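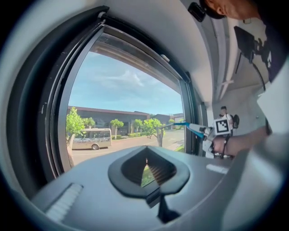 Facilities | Glazing and Cleaning
2 min read

Interior window cleaning at the Derwood office building moves to a fixed schedule from 01/09/2026, under a revised work sheet issued by the contractor, Kuipers. The sheet covers 80 panes on the road side of the building and replaces the on-request arrangement in place since April.

The road-facing rooms have large panes in thick black frames, with white sills below. Kuipers lists them as the first to be done in each round. Traffic film is an outside problem, but the inside faces pick up hand marks near the handle and a grey line of dust along the bottom edge of the glass, where air from the room settles against it.

Under the new sheet, each pane is wetted with a diluted cleaner and then drawn off with a hand squeegee. The dilution is 18 ml of Flolport concentrate to each bucket, measured with the cap. Stronger mixes were tried in spring and left a haze that had to be rinsed off.
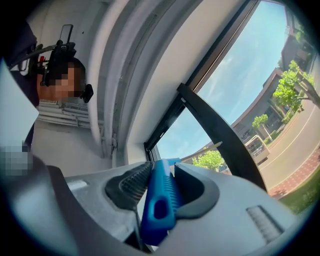
Handles are to be checked before work starts. A squeegee head that rocks on its handle lifts at one end of the stroke and leaves a wet strip. The rubber is to be turned when the edge is nicked and replaced when both edges are worn. Spare rubbers are held in the ground-floor store under stock number 2192.

The stroke is specified as well. The blade is set at a slant, with the upper end leading, and drawn across in overlapping passes. It is wiped on a dry cloth after each pass. On panes with a projecting handle at the bottom of the frame, the last pass stops short and the remaining strip is finished with the cloth.

Roller blinds must be fully raised first. Their housings are dusted dry before any water is used, so that loose dirt does not run down clean glass. 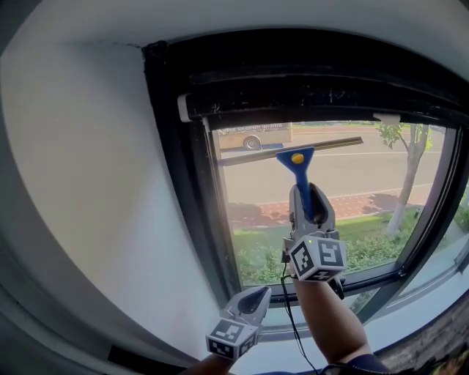

Plokitz, a tenant in the building, wrote in response to the draft that the order of work mattered more to its staff than the mix, and asked for the sills to be wiped last and left clear until dry. It also asked for two days' notice so that desks could be moved back from the glass. Both points are in the final version.

The narrow side panes are counted separately. They take a shorter blade, and the sheet allows the same time for each as for a main pane, as the corners have to be done by cloth.

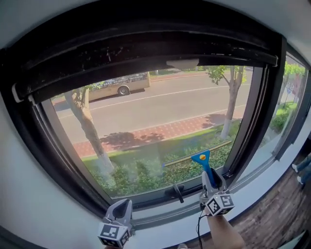
Timber floors near the windows are to be covered with an absorbent mat along the full width of the opening. Drips on the sill are taken up as they fall. The budget for mats, cloths and rubbers is set at 400 euros for the first year.

Outside faces are not included. They remain under a separate contract, which runs on its existing dates.

Filed under: Building Maintenance, Windows
18 shares | 2 comments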